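FOR IMMEDIATE RELEASE
September

Eskola Asks What All That Clear Film Is Doing in the Box

Packing supplier drops its "easy recycling" wording and tells customers to use less plastic wrap

ZELEMLEY – Eskola, which sells packing supplies to small shops and people moving house, said today it will stop printing the words "easy to recycle" on its clear plastic film. The company has sold film under that label for years. It no longer thinks the label holds up.

The change follows a review of 1,506 parcels packed at the company's Burel warehouse over the summer. Staff opened each one before it shipped and asked a plain question: would the item inside travel just as well without the film? In 853 of them, the packers decided it would. Most of those held books, folded clothes or boxed kitchen goods that already had a wrapper of their own.

"We sell this stuff, so we have every reason to say it is fine," the company said in a statement. "Film keeps dust and rain off. It does very little for a mug that gets dropped. A lot of our customers have been buying it for the second job."

Eskola is also wary of the usual replacements. It tested paper wraps and a plant-based film sold under the name Skisura. The paper tore at the corners of heavier boxes. The Skisura film held up well enough, but the company could not find a single drop-off point in Zelemley that would take it, and it has decided against stocking it until that changes.

"A green leaf on the roll doesn't tell you where the roll ends up," the statement said.

Clear film also has a practical problem that any home packer will know. Once it has been pulled off the roll and bunched up, it creases, doubles over on itself and is a nuisance to get flat again. The Burel packers tried saving used sheets for a second parcel. Only 123 were judged good enough to go out again, and the company does not plan to present that as a reuse program.

New wording for the rolls will read: "Use only where needed. Check local rules before recycling." Prices will not change. Eskola concedes it may sell less film as a result and says it would like to see whether that happens before making any claims about waste saved.

A short packing sheet will go out with every order. It covers 6 common household items and says which of them can do without film. Glassware, for one, gets paper and a snug box. Upholstered chairs still get film, at least in wet weather.
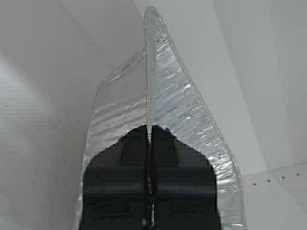 Availability

Relabeled rolls ship from Burel starting this month. Stores may sell through the old stock, and Eskola will send cover stickers on request. The packing sheet is free and can be copied by anyone, including competitors.

About Eskola

Eskola supplies boxes, tape, paper and film to small businesses and households from its warehouse in Burel. Its main office is in Zelemley.

Press contact: Eskola Press Desk, Zelemley. Phones are answered until 4 p.m.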